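Chapter 4
Sorting, Storing, and the Play Corner

If you have ever walked into a preschool classroom in June, after a whole year of small hands have been through it, you know that the play corner has a life of its own. The pretend fruit has moved in with the blocks, the doll shoes are in the teapot, and there is always one puzzle piece in somebody's coat pocket. I spent my first year of teaching putting everything back myself after the children went home, and I was tired and a little cross about it, and the children learned nothing at all from my efforts.

It was Raili Kettunen, my mentor at the Grerkow school, who set me straight. She had 32 children across her two groups and a toy inventory that ran to 793 pieces (she kept it in a green notebook, in pencil), and yet her shelves were a pleasure to look at. Her secret, if it was one, was that cleanup was part of the morning's work and had its own place in the plan, usually a good 30 minutes with plenty of talking in it. Does a grape belong with the apple or with the other purple things? Do the pretend cookies go in with the fruit, or do they want a box to themselves? She would let the children argue it out, and sometimes the arguing was so good that the putting away had to wait until after snack!

In this chapter we will look at play food, which is where I like to begin with new teachers. The pieces are familiar, children already have strong opinions about them, and a bunch of toy grapes can be sorted by color, by shape, or by who likes to eat it. You will want a few open boxes, a cloth to spread things out on, and a mixed handful of toys.

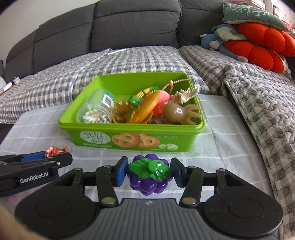

Start with fewer pieces than you think you need, and let the children choose the first group and give it a name of their own.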